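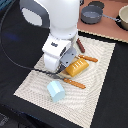 Cream woven mat on black tabletop. See item 4.

**Clivel Supper Club - planning meeting**
March 29, 2026, Selmont Hall, upstairs

**Present:** Cecilia Asante (chair), Kári Holst, İlker Tekin, Ozan Tokgöz, Şengül Demirtaş (minutes)

**Apologies:** none received. Two people simply didn't come.

### 1. Minutes of the last meeting

Kári asked that "Kári complained about the soup" be changed to "Kári raised a question about the soup." Cecilia asked what the question had been. Kári said it was whether anyone had tasted it. Change accepted, minutes approved.

### 2. Matters arising

**Borrowed chairs.** Returned to the church. The church says it is one chair up on the deal and would like us to come and get it. Ozan will go.

**The big pot.** Still at Subramaniam's, where it was left after the December supper. İlker has been in three times to pick it up and come out each time with a takeout order. He will try again after lunch instead of before.

**Thank-you note to the accordion player.** Not sent. Kári and Cecilia each thought the other was writing it. Cecilia will write it. Kári will sign it.

### 3. The spring supper

Long discussion. We sold 90 tickets last spring and the hall was comfortable, if you didn't need to get to the restroom. Ozan would like to sell more. Cecilia pointed out that the hall has one oven, and that its door is held shut with a broom handle.

Agreed to stay at 90.

Menu proposals were taken in turn:

- İlker: lamb, slow cooked, with rice. General approval until he explained that slow meant overnight and someone would have to sleep in the hall.
- Kári: fish stew. He was asked whether this was the same fish stew. He said it had been adjusted.
- Ozan: a baked potato bar. He spoke in favor of this for longer than the minutes can reasonably hold.
- Cecilia: chicken, "because people like chicken."

Chicken carried, four to one. Ozan asked that his vote be recorded as a vote for potatoes in general. So recorded. There will be potatoes with the chicken.

For the vegetarian plate, stuffed peppers. I offered to make them and then remembered how many there would be. By then it had been agreed.

Dessert is Cecilia's rhubarb cake, provided there is rhubarb. If there isn't, it's Cecilia's cake.

### 4. Tables and settings

The paper tablecloths are finished, in both senses. Kári would like to use the black tables bare, which he feels looks modern. İlker feels it looks like we forgot something.

The cream woven mat with the swirl pattern was generally liked. It would go under the serving dishes, and the people eating can manage without. Cecilia wanted to know how gravy comes out of something like that. Silence. I was asked to find out, using gravy.

Ozan proposed candles. The hall's rules on candles were read aloud. Ozan withdrew candles.

Flowers will be whatever is growing in Kári's yard by then. He described the likely selection as "mostly leaves."

### 5. Money

We have $473 in the account. The hall deposit has been paid. The chicken has not.

Ticket prices were discussed for the fourth meeting in a row. İlker is for a raise of $5. Ozan is against, on the grounds that he has already told everyone the old price. When asked who everyone was, he said the people at the bus stop.

Agreed to raise the price. Ozan will tell the bus stop.

Cecilia has had a letter from the hall saying that the oven could be replaced if the groups who use it put in $800 between them. There are four groups. One is the chess club, which says it doesn't bake. Cecilia will speak to them again, and intends to mention how much cake they ate at the open house.

### 6. The sound system

The Raltik speaker that came with the hall now plays from the left side only. Kári believes it can be fixed. İlker believes we could all sit on the left. Kári has until the supper.

Music for the evening was left open. The accordion player may be available if the thank-you note reaches him first (see item 2).

### 7. Washing up

Raised by me, as it is every year. At the last supper the washing up was done by me, by Cecilia, and by a man who had come in looking for the dance class. He was very good and we don't have his number.

A sign-up sheet was passed around the table. It came back with my name on it, in Ozan's handwriting. It was passed around again with some remarks from the chair, and now reads:

- Washing: Ozan, İlker
- Drying: Kári
- Putting away: Cecilia, who is the only one who knows where anything goes
- Sitting down: Şengül

### 8. Any other business

İlker has found a casserole dish in his car with masking tape on the lid. The tape says "MINE." If it is yours, please call him.

Kári asked whether we might revisit the question of the fish stew. Chair ruled that we might not.

Ozan wanted to know if guests can bring their own wine. They can. He asked if we can. We are guests only until the doors open, Cecilia said, and after that we are staff. He is thinking about this.

### Actions

- **Cecilia:** thank-you note, chess club, rhubarb inquiries
- **Kári:** speaker, leaves, signature
- **İlker:** big pot, chicken order, casserole dish
- **Ozan:** the church's chair, new tickets, the bus stop
- **Şengül:** peppers, gravy test on the mat, these minutes

Next meeting same place, last Sunday of the month, unless the dance class has the room again, in which case we will meet on the stairs as before. Bring a cushion.

Meeting closed when the lights went off. They are on a timer and Kári was nearest the switch but did not get up.

*Ş.D.*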